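Zetstead keeps its software people on the second floor, up a staircase that smells of floor polish, and the visit started with a badge that didn't open the door at the top. Hedvika Trnka let us in. She runs the perception group, and she had promised in May that we would see "mostly screens." She is a woman of her word.

The tool they wanted to show off is called Firkari. It takes recordings from hand-held grippers, works out where each gripper was at every moment, and turns the lot into something a policy can learn from. The part people get excited about is the learning. The part that eats the week is the working out where. Firkari matches visual features against a map of the room, and a large white table has roughly the visual interest of a glass of milk. Office clutter, it seems, is a great help. Hedvika has stopped asking people to tidy up.

Towels are the current obsession. The set we looked at had 611 episodes of folding, of which 378 had survived the filters. I asked what happened to the others. Two grippers means two tracks, and if the clocks disagree by a few frames, the left hand lets go of a corner that the right hand hasn't picked up yet. A person shrugs and carries on. A policy learns to drop towels with great confidence. 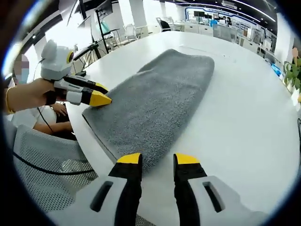 The replay viewer was my favorite stop. You drag a slider, two colored lines crawl through space, and a little bar goes red wherever the tracker lost its nerve. It went red a lot near the end of one episode, and an engineer dragged the slider back and forth over the spot for quite a while, forgetting we were there.

Planning came after coffee, over from the Rustad end of the building. Their piece checks whether a real arm could follow the recorded path at all, seeing that human wrists do things no arm will put up with. It rejects a path in 9 milliseconds, faster than I have ever been turned down for anything. The config file for it runs to 1,560 lines - I was shown some of them, with pride.

We missed the early train back to Holham, and the badge didn't open the door from the inside either.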